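# Lights over Urkanley reservoir, December – anybody else?

**mossy_gate**

Evening all. I've been reading this board for years and never had anything worth posting, so forgive me if I go on a bit. My husband and I were walking the dog along the top path at Urkanley, the stretch where you can see right across to the Grornstead mast, and there were two orange lights sitting over the far bank. Quite steady, no flicker, no sound at all. We watched them until the left one simply went out, and then the other slid off towards the mast and we lost it behind the trees. The dog couldn't have cared less, bless him.

I rang the airfield at Kasten next morning and a very nice man told me they'd had nothing up. Has anyone got any ideas?

**Peverel254**

Welcome, and what a lovely first post! I'd put my money on sky lanterns, I'm afraid. There's a wedding place on the Grornstead side and they let them off in pairs. The flame dies and the thing vanishes, just as you say.

**tinfoil_teacosy**

Oh, Peverel, you say lanterns every single time! Lanterns drift with the wind, and they wobble. Mossy says steady. Which way was the wind, Mossy?

**mossy_gate**

Coming off the water into our faces, I'm fairly sure, as my eyes were streaming. So the second one would have been going against it, or at any rate across it. I hadn't thought of that until you asked.

**Jintana Onsri**

Hello Mossy, and thank you for writing it down while it's fresh. I keep the sightings log for our little group, and yours will be number 14 from the reservoir. Number 13 was a chap fishing from the same bank, who also had two orange lights and also had one of them go out first, though he thought he heard a faint hum. I've been trying to get all of these into one order on my kitchen table, with a card for each, and the Urkanley pile is easily the fattest. 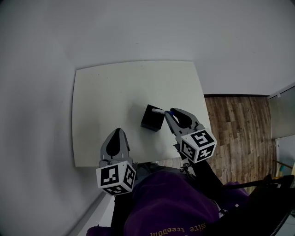
The trouble with the pile is that half the cards have no compass bearing, so I can't tell whether people were looking at the same bit of sky. If you're ever up there again, Mossy, do stand where you stood and note what the lights were above – a tree, a pylon, anything that stays put. It makes such a difference later on.

**Peverel254**

All very sensible, Jintana, but two people seeing orange lights near a wedding venue is still two people seeing orange lights near a wedding venue. I'm not being rude, I'd love to be wrong.

**old_rera_road**

I live out on the Rera road and I'm with Peverel on most of these, but the venue shuts after the autumn. My niece works there. No weddings in December, so no lanterns from them. Could be somebody's drone, mind you. They hover as steady as you like and they don't give two hoots about the wind.

**tinfoil_teacosy**

A drone you can't hear across open water on a still night?

**old_rera_road**

It wasn't still, she's just told us her eyes were streaming! You'd not hear much with that in your ears. And the fisherman heard a hum.

**tinfoil_teacosy**

Fair enough, I'll give you the wind. I'm keeping hold of the rest.

**mossy_gate**

Thank you all, you've been so kind. We're going up again tomorrow at half past six with a flask and my father's old compass, and I'll post the bearing when I'm back, lights or no lights.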